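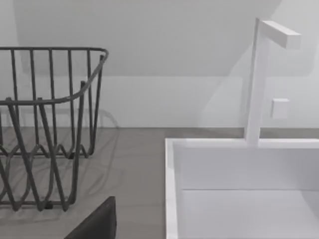 Campbell, Sonntag, 30. April 2023

Eigentlich wollte ich gestern nach dem Turnier gleich schreiben, aber ich bin mit den Schuhen an den Füßen auf dem Sofa eingeschlafen, und so kommt der Bericht eben heute, mit Muskelkater und der zweiten Kanne Kaffee. Wer hier schon länger mitliest, weiß ja, dass ich erst mit Mitte vierzig zum Badminton gekommen bin und dass meine Vorhand bis heute eine Baustelle ist. Trotzdem habe ich mich wieder für das Frühjahrsturnier angemeldet, im Doppel, zusammen mit Rosaire Robichaud, der mit seinen 80 Jahren der älteste Spieler im ganzen Feld war und der mich seit November jeden Donnerstag durch die Halle scheucht.

Rosaire läuft nicht mehr viel, das muss man wissen. Er steht ein Stück hinter der T-Linie und legt den Ball dahin, wo gerade keiner ist, und alles, was er nicht erreicht, ist meine Sache. Im ersten Spiel hat das wunderbar geklappt. Wir hatten zwei junge Burschen gegenüber, die auf jeden Ball eingedroschen haben, und Rosaire hat die Schmetterbälle mit kurzem Griff so weich übers Netz zurückgelegt, dass sie irgendwann ganz mürrisch wurden. 21:17 und 21:15 für uns! Ich habe vor Freude meinen Schläger fallen lassen, und der hat jetzt eine Macke am Rahmen.

Das zweite Spiel war dann eine andere Sache. Die beiden Damen vom Verein aus Cutadach spielen seit ihrer Schulzeit zusammen, und das sieht man bei jedem Seitenwechsel, sie reden gar nicht, sie rücken einfach. Den ersten Satz haben wir klar verloren, im zweiten lagen wir zwischendurch sogar vorn — und dann habe ich drei Aufschläge hintereinander ins Netz gesetzt. Drei! Den kurzen Rückhandaufschlag, den ich den ganzen Winter geübt habe und den ich zu Hause im Flur im Schlaf kann. Rosaire hat mir nur den Ball gegeben und gesagt, ich solle ausatmen. Geholfen hat es bei den nächsten beiden, gereicht hat es leider nicht mehr.

Bei den Bällen gab es übrigens wieder Diskussionen. Gespielt wurde mit Naturfederbällen, und mehrere Paare fanden sie zu schnell für die warme Halle. Ich habe da ehrlich gesagt kein Gefühl dafür, mir fliegen sie in jeder Halle ins Aus, aber wir haben vor dem dritten Spiel doch noch auf eine langsamere Sorte gewechselt, und danach waren die Ballwechsel deutlich länger. Für meine Knie war das eher keine gute Nachricht.

Das dritte Spiel haben wir knapp gewonnen, am Ende wurde es ein Platz im Mittelfeld, und zum Abschluss gab es Kartoffelsalat und einen viel zu langen Streit über die neue Setzliste. Im Auto hat Rosaire dann schon wieder von der Herbstrunde angefangen. Am Donnerstag will er mit mir nur Aufschläge machen, die ganze Stunde lang, und ich soll vorher noch den Griff neu wickeln. Das Band liegt seit Wochen in der Schublade, also mache ich das wohl heute Abend.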